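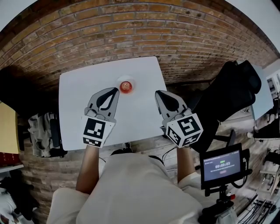
Kann mir ein Roboter inzwischen die Küche machen?

Den Boden kriegt er hin, bei allem oberhalb der Fußleiste stehst du im Juli 2020 weiter selber da. Ich hab mich die letzten Wochen ziemlich reingelesen und schreib das mal als Thread auf, weil ständig jemand fragt.

Also erst mal der Boden. Bei uns fährt seit letztem August ein Saugroboter rum, ein gebrauchter Kettler-Modell-irgendwas, den mir Holger Hovland vermacht hat, als er umgezogen ist. Der saugt. Der saugt sogar ganz ordentlich! Aber ich räum vorher 17 Minuten lang Kabel, Socken und Stuhlbeine aus dem Weg. Das rechne ich ihm an.

Spülmaschine: ist ja streng genommen auch ein Roboter, sagt Holger. Finde ich ein bisschen gemogelt, aber gut. Einräumen und ausräumen tu ich sie trotzdem. Genau da fängt das Problem an, beim Anfassen.

Anfassen ist nämlich saumäßig schwer. Nimm mal ein Ei. Dann einen nassen Teller. Dann eine Tomate, die schon ein bisschen weich ist. Du denkst über keins davon nach, du drückst halt jedes Mal anders zu. Einer Maschine muss man das alles irgendwie beibringen, und zwar für jede Tomate neu, weil keine aussieht wie die vorige.

In der Fabrik geht das längst, klar. Märta Hedlund arbeitet bei Masteck in der Montage, da setzt ein Arm 300 Teile in der Stunde, immer an die gleiche Stelle, immer das gleiche Teil. Sie meinte aber auch: Liegt ein Teil mal schief im Träger, bleibt alles stehen und sie läuft hin und schubst es gerade. Mit dem Finger. (Sie nennt das ihre Premiumdienstleistung.)

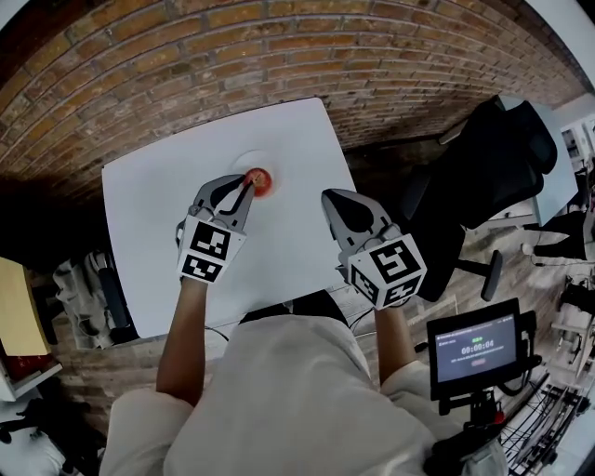
Und jetzt stell dir das bei dir in der Küche vor, wo ALLES schief liegt. Meine Besteckschublade würde so einen Arm in die Rente schicken.

Was sich gerade tut, und das finde ich richtig spannend: Man schreibt dem Ding die Bewegung immer seltener Schritt für Schritt vor, Menschen machen sie ihm vor. Hinlegen, zugreifen, loslassen, und das Ganze wieder von vorn, bis einem der Arm einschläft. Daraus soll die Maschine dann selber schließen, wie man zupackt. Klingt stumpf, ist vermutlich auch stumpf, aber so haben wir es bei unseren Kindern mit dem Löffel ja auch gemacht.

Joar Sæther hat drunter gefragt, was mit Wäsche ist. Ach Joar. Wäsche ist der Endgegner. Ein T-Shirt hat keine feste Form, das liegt jedes Mal anders da. Ich hab ein Video von einer Faltmaschine gesehen, Mistilard heißt die, da muss man jedes Teil vorher sauber an zwei Klammern hängen. In der Zeit hab ich es gefaltet. Na gut, zusammengeknüllt und in den Schrank gestopft, aber es war im Schrank.

Und im Laden? Trygve Hägglund hat einen kleinen Lebensmittelladen und war letztes Jahr bei einer Vorführung von Flurnstead, Regalroboter. Konserven und Tetrapaks: super, da hat er gestaunt. Dann kam die Obstkiste dran und der Vorführer wurde auf einmal sehr gesprächig. Trygve räumt sein Obst weiter von Hand ein, 40 Kisten in einer normalen Woche.

Sein Argument fand ich übrigens gut: Beim Einräumen sortiert er nebenbei aus. Druckstelle, weiche Stelle, riecht komisch, weg damit. Das müsste die Maschine alles mitmachen, sonst steht hinterher doch wieder einer daneben und guckt jede Kiste durch.

Kurz zu den Preisen, weil auch das kam: Keine Ahnung! Für einen Greifarm zu Hause gibt es noch nichts, was ich meiner Mutter hinstellen würde, egal was es kostet. Wer da was anderes weiß, bitte drunterschreiben, ich lese alles.

Sixten Berge hält dagegen und wettet, dass in 4 Jahren ein Gerät zu kaufen ist, das den Tisch abräumt. Also richtig: Teller, Gläser, Essensreste. Ich hab eingeschlagen, Einsatz ist ein Abendessen. Den Abwasch macht der Verlierer.

Morgen schreib ich noch was zu Fensterputzrobotern, da hat mir jemand eine sehr lange Nachricht geschickt und ich bin erst bei der Hälfte.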